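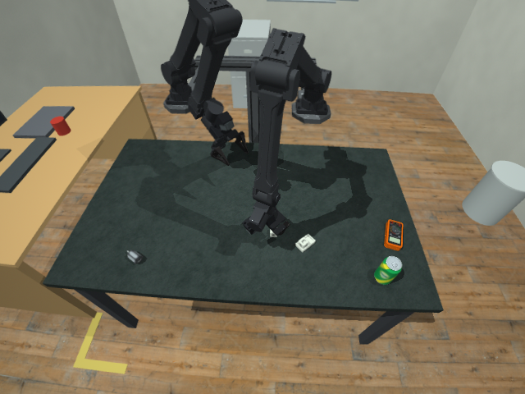 Have you checked whether the leader arms and the sim are running at the same rate? Support asked me that straight off, before I'd even finished attaching the log, and I said yes, of course they are. They weren't. So I'm putting the whole saga in the ticket in case some other poor soul gets the same thing.

Tags: Teleoperation > Two-arm setups > Recording and playback

What I was trying to do: record demos for the small-parts task in Woro, driving both arms by remote control from the Werer leader handles. You steer the right gripper down over the little white piece, close, lift, and put it beside the white box. The left arm mostly hangs back over the table, but it still gets recorded. Simple enough, I thought!

What I got: the right arm trailed my hand by a good half second, then jumped to catch up. Fine for big sweeping moves, hopeless near the tabletop. The piece is tiny, so any jump at the bottom of the move and I'd miss it or flick it off toward the multimeter. I recorded 413 demos before I admitted something was off (I kept blaming my coffee), and when I played them back almost 90 had the gripper closing on nothing.

Things I tried, in order:

Restarted Woro and the handle driver. No change.

Swapped the USB cable on the right handle for the left one. The lag stayed with the right arm, so I stopped suspecting cables.

Turned shadows off in the viewer. The picture got smoother and the lag didn't budge. I turned them back on – I use the gripper shadow on the green top to judge height and I was lost without it.

Cleared the other objects off the table, soda can and all. Also no change, and then I had to put them back for the task to load properly.

Second reply from support, that afternoon: "Open the Vass bridge settings and read me the queue length for each arm." Left was 1. Right was 2000. No idea how long it had been like that. My best guess is I pasted it in from the Damthorpe config when we moved the bench profile over, where it's the log size and perfectly sensible.

So the handle was sending faster than the sim was reading, the queue kept filling up, and the right arm was acting out old commands until the bridge dumped the lot. Hence the jump. I set it to 1, matched both rates, re-zeroed the handles and the arm followed my hand like it should.

Still open: episode 755 from the new batch won't play back. It loads, both arms go to the start pose, then it sits there. The ones on either side of it are fine. I've attached the file and the bridge log. Happy to just bin it if it's a bad write, but I'd like to know before I record any more tomorrow.

Status: waiting on support
2 comments · 5 people have this problem · Share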